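Workshop tips: two-arm dish cell, cable and layout notes

Updated 10 July 2021

Mount both arms on the front rail, one at each corner, before fitting any walls. Ours sit on a Kinden rail, 600 mm between base centers. Tighten the bases, then check reach to both back corners with the grippers open.

Leave slack in the camera cable at the elbow. The first Talitz harness we cut in February was 34 mm short and pulled its connector at full extension. 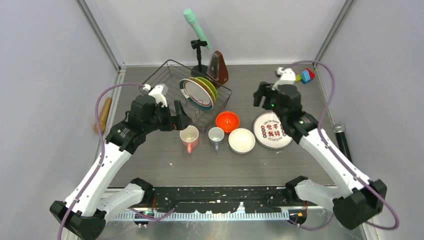
Set wrist speed low for the first runs. The Fedoruk controller logs joint current, and a snagged cable appears there as a slow rise on the elbow channel. Our log holds 2,922 moves, and 343 of them were stopped by the current limit. Most of the stops cleared after we rerouted the right-hand cable outside the arm.

Practice on mugs before plates. Keep handles toward the front so the approach angle stays the same. Teach rack positions from the back slot forward.

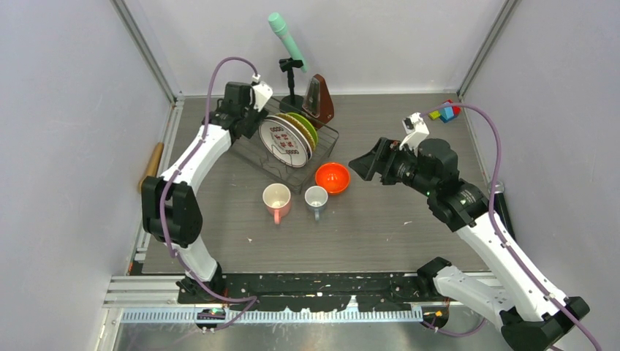 Left gripper over the dish rack, right gripper toward the orange bowl.

Recheck base bolts after every long session. Prallby thread compound is fine on the rail, but keep it off the joint housings.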